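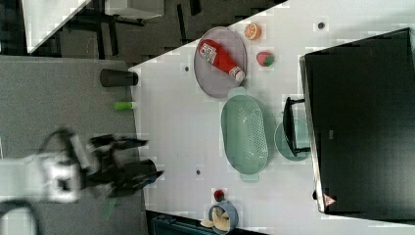
Cambio de tareas tras automatizar el puesto de clasificado: ¿cómo lo repartís?

Trabajo en preparación de muestras en Plumine. Desde julio el brazo hace la recogida sobre mesa y los 4 operarios hemos pasado a reponer piezas y registrar incidencias. El ciclo lo marca ahora la máquina y las pausas ya no coinciden con las de antes. La ficha del puesto sigue diciendo "manipulación manual". ¿Alguien ha pasado por esto? Me interesan la rotación y la formación. 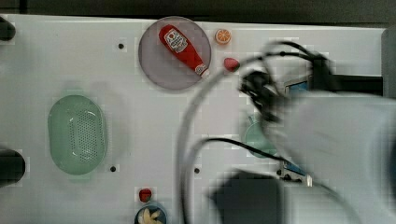
Mesa de trabajo: plato con la botella de kétchup, colador verde y brazo en movimiento.

Publicado por: tecnico_lockyer

Respuestas

Roman Olszewski
En Lockyer rotamos cada 2 horas entre reposición, registro y revisión de paradas. Con turnos fijos, el de registro acababa haciendo también la reposición. Puntos que conviene dejar por escrito:
- Quién autoriza el rearme después de una parada.
- Quién puede entrar en la zona de alcance y en qué modo.
- Tiempo de formación dentro de jornada. Nosotros pedimos 8 horas por persona y las dieron.
La ficha del puesto hay que rehacerla, y con ella la evaluación de riesgos. Pedid copia de las dos.

marga_turnodenoche
Lo mismo aquí. Menos carga en la muñeca y más rato de pie mirando. A las 9 de la noche cuesta mantener la atención. Pedid una banqueta alta.

bullby77
Depende del convenio. Pregunta en personal.

tecnico_lockyer
Gracias. Roman, ¿el registro lo lleváis en papel o en Fistavine? Nosotros seguimos con hoja impresa y se duplican las incidencias en el cambio de turno.

Roman Olszewski
En Fistavine, con un solo parte abierto por mesa. Lo cierra el turno entrante.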